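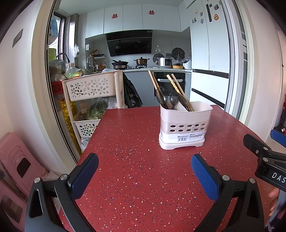 How do you teach a robot to put away the silverware? Mostly you do it yourself, over and over, with the robot's kind of hand instead of your own, and let the machine learn from the recordings.

Home Features Kitchen Workshop Archive Subscribe

I have set a great many tables in my life, and I thought I knew everything there was to know about picking up a spoon. Then the good people at Kurno, who have been collecting kitchen chores since March, put a gripper in each of my hands and asked me to try it their way, and oh, how humbling it was! You squeeze, the fingers close, and the spoon swings around like a weather vane.

Their project is called Furnus, and it goes into ordinary homes, with all the magnets and shopping bags left where they are. A session lasts 110 minutes, tea included (I insisted on the tea). So far they have 419 good runs of the utensil task and would like 900 before they train on any of it.

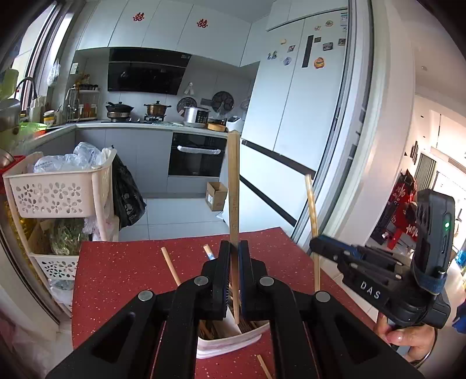 Pinching a flat wooden stick upright, with a second gripper close by.

Sticks are harder than spoons, I was told, and I believe it. A thin one lying flat on a table hardly gives you anything to get hold of, and you find yourself nudging it along with one jaw, muttering, until it tips up. The team keeps those muttering runs, too. A robot will fumble as well, they reckon, and it ought to have seen somebody recover from a fumble.

My first 11 tries went in the discard folder. The twelfth was slow but they kept it, and I was as pleased as if I'd baked a loaf.

We use cookies to improve your visit. Accept Manage settings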